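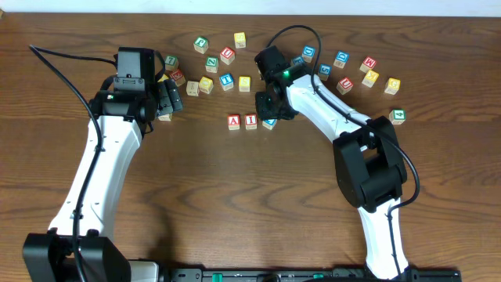 Thaddeus Escobedo held, for most of the project, that a gripper comparison on toy blocks measures mainly the patience of whoever puts the blocks back. We record the view here partly out of fairness and partly to explain the length of this section.

4.2 Finger comparison on the block task

Both arms share a single mounting rail and work the same wooden tabletop from opposite sides. We compared two sets of fingers, the Vustell and the Zesteo, under the same controller and with the same closing force. A trial consists of approaching one lettered cube, closing on it, lifting it clear of its neighbours and setting it down at a marked target pose. A trial in which a neighbouring cube is also relocated is scored as a failure, however elegantly the neighbour travelled. In all we ran 761 trials, 324 of them with the Vustell fingers.

Cube colour and lettering play no part in scoring. They do help the operator, who can write "Z, left arm, missed" in the log and be understood the following week. Where two cubes sit side by side, as the A and I do in Figure 2, the approach has to come in at an angle that leaves the other one alone, and this is where most of the arguments about finger thickness began.
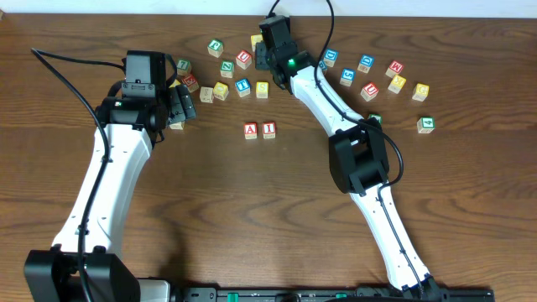

Figure 2. Work area for the block task, with both arms over the scattered cubes.

Thinner fingers would win on any cluttered table, Kinyua wrote in the margin of an early draft, so why bother with the rest of the section? The margin was generous and the comment filled it. Our answer is that the thinner Zesteo fingers did get between neighbouring cubes more often, then gave back part of the advantage by flexing during the lift. A cube that rotates in the grasp arrives at the target in a pose best described as approximate.

Cable routing turned out to matter more than we had budgeted for. Each arm carries a black cable along its links, and on the right arm it bends around the outside of the elbow joint. With too little slack the wrist stalled short of its goal; with too much, the loop wandered into the wrist camera's view and the controller treated it as an obstacle — a defensible position, if an unhelpful one. We settled on a slack setting in December, after 200 trials that are excluded from the totals given earlier.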